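娃娃屋套件测评：Greris“转角面包房”，1:12，做了两个多月之后

先说结论，免得有人翻到最后才找。Greris 的这套转角面包房值得做，适合已经完整拼过一两套娃娃屋的人。木件切割准，说明书一般，附带的胶水不要用。灯光部分我扣分最多，后面会细讲。

我做的是两层带阁楼的版本，正面可以整片打开，屋顶单独掀起。还有一个只有底层的小版本，我没有买，下面说的都不涉及它。套件是三月从 Clendodden 的网店订的，价格 2571 元，不含家具，也不含墙纸和地板。第一次看到这个数字会觉得贵，不过门窗都是装好合页的成品，单买一套同规格的门窗也不便宜。

开箱

箱子很重，板材分层叠放，每层之间垫了薄纸。缺件的情况没有遇到，倒是多出两根踢脚线。有一块楼板的角磕了一下，大概是运输途中的事，那个角后来正好压在墙体下面，我就没有去换。

所有板材上都没有印编号，编号只在说明书的图上。我花了一个晚上把板子一块块对出来，用铅笔在背面写好，再用美纹纸贴住小件。这一步建议照做。底层左右两面侧墙长得几乎一样，区别只在楼板插槽的高度，差 5 毫米，装反了要到上楼板时才会发现。

切割和拼合

插槽松紧合适，干拼的时候用手推就能到位，不需要锤子。我习惯先整体干拼一遍，用橡皮筋箍住，看看角上有没有缝。这套的四个外角都能合拢，只有阁楼的三角墙和屋顶板之间有一道细缝，打磨斜边以后消失了。

边缘有激光留下的焦痕，露在外面的部分要磨。窗洞内侧最费时间，砂纸卷在冰棍棒上慢慢来。如果打算上浅色漆，焦痕一定要先封底，不封的话过几天会泛黄。我底漆刷了两遍，面漆是调过的灰绿色，效果可以。

胶水随盒给了一小瓶，干得很快，涂完一条长边，起头的地方已经结皮。换成普通木工白胶就没有问题。夹子需要自备，至少要有四个开口够大的。

说明书

图是清楚的，文字是从别的语言翻过来的，有几处前后不一致。第九步让你先装楼梯，第十二步又要求楼梯口的栏杆在装楼梯之前上漆。我的建议是把全部步骤先读完，再自己排一个顺序。我实际用的顺序是：底座、底层三面墙、底层墙纸、楼板、楼梯、二层墙、二层墙纸、阁楼、屋顶、正面。门窗留到外墙漆干透以后再装。

墙纸这件事说明书提得太晚。等二层盖上去再贴底层，手伸不进去，转角的地方肯定会起皱。工作坊里的 Nayeli Jaramillo 和我买了同一套，她用卡纸先裁出墙面的样板，墙纸贴在卡纸上再整片推进去，以后想换也能抽出来。我第二层就改用了这个办法，比直接贴省事，代价是房间内部会小一点点，壁炉那面墙要重新量。
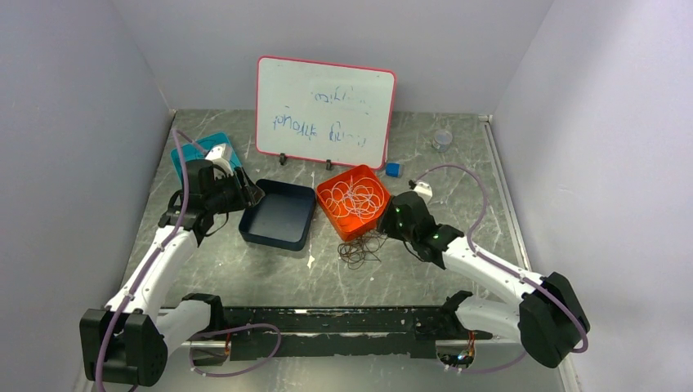
屋顶瓦片是这套里最耗耐心的部分。瓦片是单片的木片，一袋一百多克，尺寸统一，颜色深浅有差别，我觉得这样好看。要从屋檐往上贴，每排错开半片。说明书让用尺子画线，我画了三排以后改成用一条卡纸当定位条，贴完一排往上挪一次，速度快了很多。两面坡加上老虎窗，前后用了五个晚上。老虎窗两侧的瓦要斜切，每片都得单独试，建议留到白天光线好的时候做。

灯光

附带的灯一共六盏，供电盒藏在底座里。亮度够，色温偏冷，面包房的气氛出不来。更大的问题是走线。墙上预留的线槽太浅，线压进去以后还会鼓出来，墙纸贴上去能看见一条棱。我用刻刀把线槽又挖深了一层，底层勉强平了，二层的吊灯线干脆改到地板下面走。

供电盒的开关在背后，而房子一般靠墙放，每次开灯都要把房子转过来。我后来接了一根延长线，把开关固定在底座侧面。如果动手之前就知道，可以在底座上先开好孔，装好以后再开孔木屑会掉得到处都是。

灯泡换成了 Bañez 的暖色款，插头规格一样，直接能用。已经亮过不少晚上，没有坏的。Thanakorn Phuthong 提醒过我阁楼那盏不要贴着屋顶板装，我垫了一小块铝箔胶带，位置也往下放了一些。

门窗和正面

门窗是全套做得最好的部分。窗扇能上下推，卡得住，不会自己滑下来。店门上的小把手是金属的，转不动，只是装饰。玻璃用透明塑料片代替，两面有保护膜，等全部刷完漆再撕。

正面整片打开的合页偏小。关上的时候右侧会往下沉，门缝上窄下宽。我加了一枚小磁铁把它吸住，看起来就平了。要是正面还打算挂招牌和雨棚，最好一开始就换大一号的合页。橱窗下面那条线脚也会增加一点重量，我原本想做成双层的，最后只做了一层。

柜台和烤炉

套件里送了一个柜台和一座砖炉，算是赠品的水平。柜台可以用，抽屉是假的。砖炉是印刷纸包木块，近看很平，我刮掉纸面，用轻质黏土重新压了砖缝，再用干刷扫了一层灰。面包当然要自己做，软陶加一点色粉，烤的时间按黏土包装来。架子我用的是 Nukdale 的金属丝货架，高度 60 毫米，刚好能放进柜台后面的凹位，再高就会挡住窗户。

花了多少时间

说明书写的是三个周末。我每天晚上做一两个小时，偶尔整天做，用了两个多月，其中油漆等干占了不少。纯粹动手的时间大约 100 小时，这里面包括返工的楼梯和重新挖的线槽，不包括做面包。手快的人会短一些，三个周末我认为只够把木壳拼起来。

售后

我写信问过栏杆的事，因为有两根立柱比其他的短。回信的是 Wojciech Borkowska，隔天就答复了，补件寄来一整包，比需要的多。信里也承认步骤顺序有误，说新一批会改。我手上这本是旧版，买之前可以问清楚是哪一版。

适合谁

没有做过套件的人，我不推荐从这套开始。板子大，刷漆面积也大，出错以后不好补。先做一个单间的盒子，学会贴墙纸和走线，再来做它会舒服很多。做过几套、想要一个能长期往里添东西的房子，这套的空间够用，二层的进深比同价位的几款都好，放得下一张床和一张工作台。

需要另外准备的东西：木工白胶、几种粗细的砂纸、封底漆、直角夹、刻刀、美纹纸、暖色灯泡、大一号的合页。墙纸和地板按自己喜欢的来，地板我用的是咖啡搅拌棒，裁掉圆头，染色以后排着贴，比成品便宜。

评分：木件九分，门窗九分，说明书六分，灯光四分，售后八分。

补充一句，有读者来信问阁楼能不能站得下标准的 1:12 人偶。屋脊正下方可以，往两边挪一点就碰头了，坐着的没有问题。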